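5 February 2022

Club diary, because I said I'd keep one and then didn't for all of October.

Got in late, bus. Everyone already at the shop corner. The Civstead people want the finals task run in a mock convenience store so that's what we practice in now, counter, snacks, drinks shelf, all of it. Still feels like playing store when you're six. I like it more than the old block stacking though.

Started with the gripper code. Last time it was closing too early, way before it got to the bag, and I'd been blaming the arm. It was me. I had the wait in the wrong function. Fixed it in two minutes after three weeks of being grumpy at it. Did not tell the others how long the fix took.

Then calibration. Long. The log said 998 frames and only 492 of them had a usable depth reading, so half the run was junk. We did it again with the blinds down and got a better set but I forgot to write down the number, so, great. Write down numbers!! Put it on a sticky note on my laptop.

Big argument over lunch about whether to enter under our own name or as Cluvusura, which is what the team was called two years ago and still what's printed on the shirts. New shirts cost money. We have the shirts. I voted Cluvusura. Lost by one, then somebody changed their mind over the chips and we won. So we are Cluvusura again.

Entry form for Trasance is due soon, they want a page on "approach" and a page on safety. I got stuck with safety. I have one paragraph and it mostly says keep your hands out of the way. Also they cut the time limit for the shelf round, which hurts us more than anybody bc we are slow. Careful, but slow.

Afternoon was the tray task. The idea is bring the finger in low and level so the hook at the end gets the lip, then drag. Sounds easy. If it comes in high it skates over the top, if it comes in low it shoves the whole thing. I keep wanting to do it by hand. We changed the approach height in tiny steps and reran it over and over and I got so bored I ate most of a bag of pretzels (mine, from home, not the store ones, those are off limits).
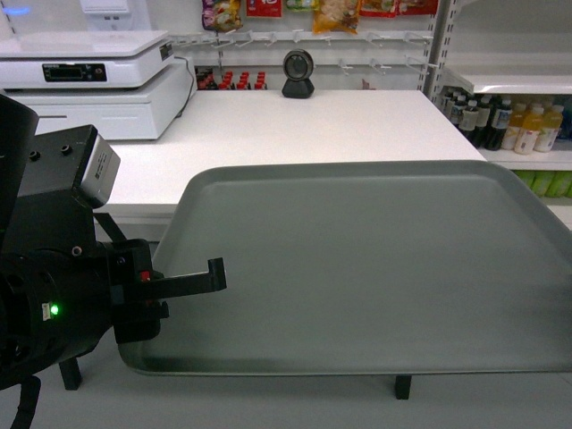 Anyway the approach speed is the next thing. I think we should halve it for the last bit and let it go fast before that. The others think one speed the whole way is simpler to debug and they're probaly right, but we can't afford the seconds. Going to try mine first on my own branch and not make a fuss if it's bad.

Money: 4,000 in the travel fund, which sounded like tons until we priced the van. Yazıcı might sponsor the rest, they asked for a short video and a logo spot on the shirts. The shirts again. Maybe a patch? Can you iron a patch over a logo, ask mom.

Homework not started. Page 101 of the controls book, the problems at the bottom, odd ones only. I read the chapter on the bus home and undrestood the first half. Second half is all Laplace and I was too tired for it.

To do before next time: safety page, charge the spare laptop, push my code (PUSH IT), email Civstead about shelf heights, bring my own screwdriver so I stop borrowing.

Feet hurt. Bed.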